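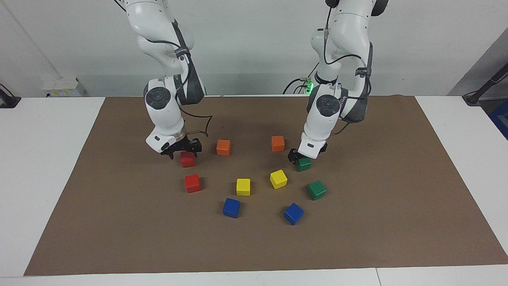

The small wooden cubes on their brown paper: red, orange, yellow, green and blue, two of each.

I bought the Cerkora colour cubes in February, after going back and forth over them for far too long, and I've been meaning to write them up ever since. Today is 8/25/22 and they've had a good half year of use on my table, so I think I can say something sensible about them now. I paid for them myself, by the way, as I do with everything on this page.

First, what you get. The full bag is 100 cubes in a drawstring sack, with a folded card of pattern ideas that I looked at once and have since lost. I mostly keep a handful out at a time and leave the rest in the sack. Two of each colour is plenty for the sort of thing I like doing with them: matching pairs, copying a pattern, little sorting games, working out a layout before I draw it up for a quilt. (Quilting is why I wanted them in the first place. More on that further down.)

The colours are the best thing about this set, so I'll start there. You can tell the red from the orange straight away, which sounds like a very low bar until you've owned a set where you can't! My old Dandura cubes had an orange that went practically red under the kitchen light, and I was forever picking one up and holding it next to another to check. With these I can glance across the table and know what I've got. The yellow is cheerful without being that nasty highlighter shade, and the green and blue sit well apart from each other. The only grumble is that the blue marks more than the others. A couple of mine have picked up pale scuffs along the edges from rattling about in the sack, and no amount of wiping shifts them.

The size is good for my hands. They're small, but I can pick one out of a group without knocking its neighbours, and they don't roll off if I lean on the table. They stack decently too. I got a wobbly tower of nine once before the whole lot came down, and that's with a steady hand and no one walking past. If towers are your main interest I'd look at something chunkier. The De Haan blocks are heavier and more forgiving, although you get far fewer of them and the colours are a bit drab for my taste.

Now, the noise. Wooden cubes on a hard white table are LOUD. Click, clack, click, all afternoon, and they skate about if you nudge the table with your knee. I put a big sheet of brown paper down under mine and it's made all the difference — quieter, less sliding, and you can pencil a grid straight on to it. Mine comes off a Clostari roll that cost me 380 pence, and I've barely got through a quarter of it. Cut it generously, because it looks mean if it only covers the middle of the table, and don't fuss about getting the edges perfectly straight. I never do. It creases when you fold it away, so roll it up if you've got somewhere to stand it.

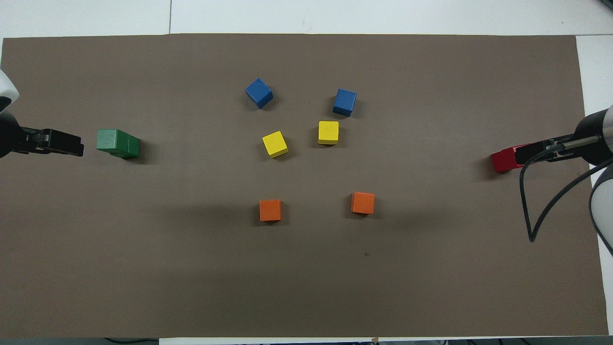 Laying out quilt colours is what I use them for most, and I've settled into a way of doing it that suits me. I start with pairs and build downwards, one colour to a row, then turn things about until I stop wanting to change them. Blue over yellow over orange is a run I keep coming back to, and I like it best when the cubes are left a bit skew and not lined up like soldiers, as you get a better idea of how the colours will look in something soft. The green gets kept out at the side until I know whether I need it, and quite often I don't. I've planned two cot quilts and a cushion cover this way, and it beats colouring in squared paper by a mile.

Cleaning is easy enough. A barely damp cloth, then leave them out to dry before they go back in the sack. I did once put a few away too soon and they came out smelling of old cupboard, which took a week on the windowsill to clear. The finish has held up otherwise. One of the reds had a rough corner when it arrived and I took that down with a scrap of fine sandpaper, a minute's work, though I'd rather not have had to do it at this price.

And the price is the sticking point, I suppose. The full bag was £23, and you can certainly find cheaper. I'd also have liked a proper box. The sack is fine for storage but hopeless when you want two greens and they've both gone to the bottom, and I end up tipping everything out every single time. I've since moved mine into an old biscuit tin, which isn't much better for noise but at least I can see what's in there.

Would I buy them again? Yes, I would, mainly for the colours. If you've already got a set you're happy with I wouldn't rush out and replace it. If yours has one of those reddish oranges, though, and it drives you as mad as it drove me, have a look at these and get yourself a roll of brown paper while you're at it.

Four stars out of five. I've knocked one off for the sack and the scuffed blues.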